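Pernholm Boarding and Day Care — Kennel and Play Area Safety Checklist
October round, completed Wednesday, 7:30 a.m. start
Checked by: Guilan Kong
Building: Clerov Road, main house and rear runs

Mark each line OK, FIX or N/A. Write a comment for anything marked FIX. Leave the sheet on the clipboard by the front desk when finished.

Section 1. Entry and reception

1.1 Double gate closes and latches without help — OK
1.2 Slip leads hanging at both doors — FIX
Comment: None at the side door. Two moved over from the grooming room for now. Need to order more.
1.3 Vaccination records on file for every dog on site — OK
Comment: 16 dogs checked in, 16 records seen. Berka's rabies certificate runs out this month. Owner has been called.
1.4 Emergency vet number posted and correct — OK

Section 2. Indoor rooms

2.1 Floors free of splinters, raised edges and slick spots — FIX
Comment: Raised board in the hallway outside the grooming room. Older dogs catch their nails on it. Covered with a mat, but the mat slides.
2.2 Small items a dog could swallow or chew open kept off the floor — OK
2.3 Electrical cords covered or out of reach — OK
2.4 Room temperature between 65 and 75 degrees — OK
Comment: Read 61 at opening, which is low. Up to 68 by 8:15. Marked OK on the second reading, but the heat needs to come on earlier now that the nights are cold.

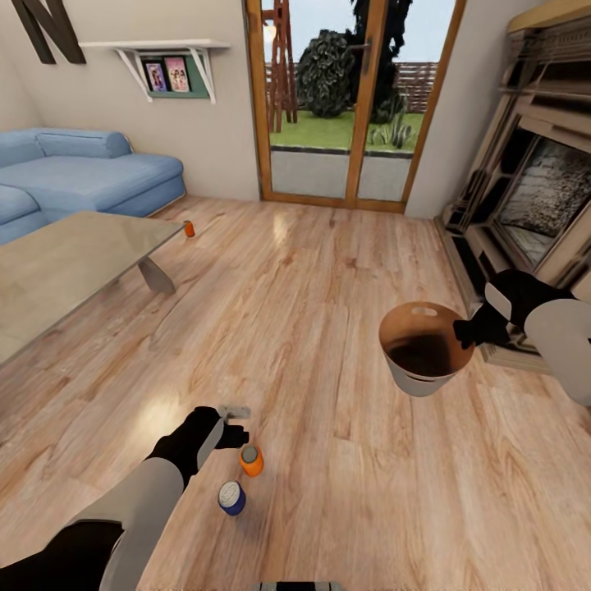
Section 2: wood plank floor, orange can standing upright.

2.5 Beds and blankets clean, no loose stuffing — FIX
Comment: One bed in room 3 thrown out. Zipper pull was missing and not found. Room 3 was swept twice.
2.6 Doors to storage closets shut and hooked — OK

Section 3. Food, treats and chews

3.1 Dry food in sealed bins, lids tight — OK
3.2 Open bags and cans dated — FIX
Comment: Two open cans in the refrigerator with no date. Both thrown out. Please write the date on the lid when you open it, even if you think it will be used the same day.
3.3 Chews given only under watch and picked up when small enough to swallow — OK
Comment: Watched the morning session. Cusi had a bully stick taken away at the right time. She did not like it, but she traded for a biscuit.
3.4 Dogs fed apart — OK
3.5 Allergy list matches the feeding chart — FIX
Comment: Chart still shows chicken for kennel 9. The list says no chicken. Chart corrected in pen and the evening shift told. A clean copy needs to be printed.
3.6 Water bowls washed and refilled — OK

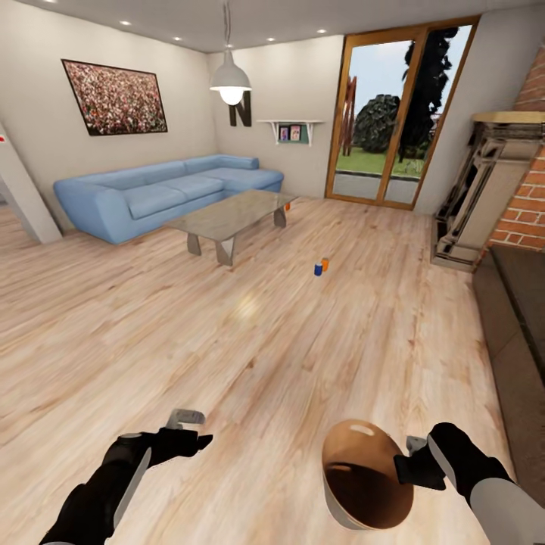 Bowls go through the hot wash once a day and get a hand scrub at noon. If a bowl is chipped or has deep scratches, throw it away and write it on the supply sheet. Do not put it back on the shelf for "just water." The same goes for slow feeders with broken ridges.

Section 4. Outdoor runs

4.1 Fence line walked, no gaps or digging — FIX
Comment: Fresh hole at the back corner of run 4, not all the way under yet. Filled and a paving stone set on top. Run 4 is closed until the wire skirt is fixed.
4.2 Gates latch from both sides — OK
4.3 Waste picked up, bins emptied — OK
4.4 Shade and water in each run — OK

Section 5. First aid and fire

5.1 First aid kit complete — FIX
Comment: Short on gauze and the styptic powder is nearly gone.
5.2 Fire extinguishers in date — OK
Comment: Tag 884 by the kitchen, tag 155 by the rear door. Both gauges in the green.
5.3 Evacuation leads and crates by the rear exit — OK

Follow-up

Hallway board and the run 4 skirt come first. Heat timer, leads and first aid supplies by the end of the week. I will recheck all FIX lines on the next round and initial them on this sheet.

G. Kong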